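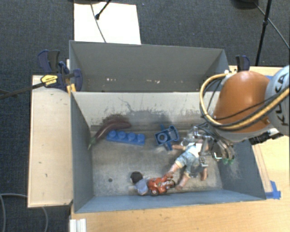 Doltholm, October 20, 2023

Notes to go with the visit to the Milumik open day

Read these before the tutorial. They cover the bin-picking demonstration only. The talk on warehouse layout has its own handout, and the safety briefing you signed at the door still applies if you go back on your own time.

What was being shown

Picking assorted objects out of one bin and placing them in another. The arm is a KUKA. The gripper was built in-house at Milumik, and the software that decides where to grab is called Cilline. The host kept using one name for the lot, so be careful in your write-ups. When somebody says "Cilline picked up the block", ask which part of the system deserves the credit. An industrial arm going where it's told has been a solved problem for longer than most of you have been alive. Deciding where to tell it to go is the part we came to look at.

The objects were toys: a doll in a white top, a red vehicle like a motorcycle, a purple eggplant, a long blue block with studs on it, and a few other bits. Toys are common in this kind of research and there are decent reasons for it. They're cheap, they come in awkward shapes, and you can replace them at any shop. They also flatter a system in ways you should be able to list by now. Bright colours stand out against a dull bin floor. Most toys are light. Most will survive being squeezed badly or dropped.

How full was the bin?

Go back to the photo at the top and look at how much bare floor there is between things. The eggplant has a good deal of room to itself. In the brochure the word used is "clutter", and I'd ask you to be stingy with that word. A cluttered bin in a parts depot is a heap. Items lie on top of other items, the one you want is half buried, and pulling it out moves everything else. What we were shown is closer to a scattered bin, with a bit of contact here and there.

The doll is the hard case, and I wish more of the session had been spent on it. It has thin limbs going off in several directions, with one leg reaching the red vehicle. Whether a grasp in that spot brings up the doll alone, or the doll and its neighbour, or nothing, depends on things that are difficult to see from a camera over the bin. Notice also how much of the doll the gripper hides. From that view the head is behind the metalwork entirely. If your system relies on an overhead or side camera, it's working partly from memory at the moment when it most needs to see.

About the gripper

Fingers, wires and brackets, with green fingertips at the lower end. You'll have seen tidier ones in catalogues. I don't hold that against a research gripper, but do think about width. All of that hardware has to fit down inside the bin beside the walls, and the right wall is close to the green fingertips in the photo. Corners and edges are where bin picking goes wrong. A fair test would put objects hard up against a wall every time, and I didn't hear anyone say that it had been done.

The thick yellow hose looping round the outside of the arm is worth a sentence in your notes too. Anything routed outside the arm swings with it, can snag, and limits which poses are sensible to use. Planning software that treats the robot as a clean set of links will happily propose a motion that the hose won't allow.

What we were told, and what we saw

The host spoke about reliability in general terms. No success rate was given to our group. When one of you asked for one (good question, by the way), the answer was that it "depends on the object set", and that is true of every system ever built. It would have been more useful to hear the rate for this object set.

We watched 2 runs. That's enough to get a feel for the pace and not nearly enough to judge anything else. Please don't write that the system "works" or "doesn't work" on the strength of it. Some things we'd need before going further:

How many attempts were made, and who decided what counted as one
Whether a person reset the bin between attempts, and how they arranged it
Whether any of these objects were used in tuning the software
What the system does after a miss - try again, try something else, or stop
What happens when two objects come up together

The last point didn't come up at all. In a sorting job, a double pick is often worse than a miss, as the wrong item goes down the line and someone finds it much later.

On the claim about homes and hospitals

The closing slide said the same approach would move into homes and hospitals. I'd treat that as a wish. The demonstration had metal bins clamped in position on a table, an arm in a known spot and a set of objects chosen by the people giving the demonstration. Every one of those helps. I have no quarrel with making the problem smaller so that you can study it, and the staff on the floor were quite open about it when asked. The slide wasn't.

Compare the Lumbao paper from week 3, where the authors set out the failures by type before they reported any successes. It's a duller read and a much better model for your own reports.

For the tutorial

Bring 2 pages, typed. Pick one object from the demonstration and describe a test that would show where picking it breaks down. Say what you'd vary, what you'd hold still, how many attempts you'd want and what you'd count as a failure. Sketches are welcome. Don't pick the block, everyone picks the block.

If you missed the open day you can still do the exercise from the photo and these notes, but say so at the top of your page. Milumik runs a second session in November and there may be spaces. Sign-up is on the course page.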